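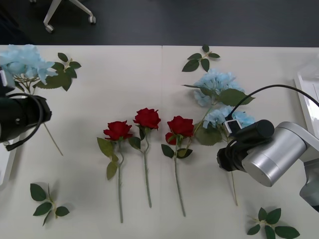
Carolina Loureiro

Rumcombe is the second novel by Américo Nogueira, and it runs to 357 pages in the paperback. I bought my own copy. I read it in four evenings, with a gap in the middle when I had to go back and check who Jalali was.

The plot: in the spring of 2000 a land surveyor named Erken is sent to the village of Rumcombe to settle a boundary between two farms. The older map is missing. The only person who has seen it, a retired schoolteacher, will not speak to him. Erken lodges above the post office, measures the fields by day and writes letters home to Evora that he does not send.

The book has 20 chapters. The odd ones follow Erken in the third person and the even ones are the letters. This works well until chapter 12, where a letter reports a conversation Erken could not have heard. I went back twice to look for an explanation and did not find one. It may be deliberate — he is not a reliable man by then — but the text gives no other sign of it.

Jalali, the solicitor, comes in on page 88 and is the best thing in the book. Her dialogue is short and she never explains a legal term twice. The hearing in March takes up two chapters and I would have read a third.

The surveying is detailed. Readers with no interest in chains, pegs and bearings can skim most of chapter 5, though the measurement at the foot of the orchard matters later and should be read with care.

Less good: the schoolteacher's nephew, who has one mood, and the weather, which changes whenever Erken does.

I have since ordered the first novel. The library copy had pages missing from the last chapter.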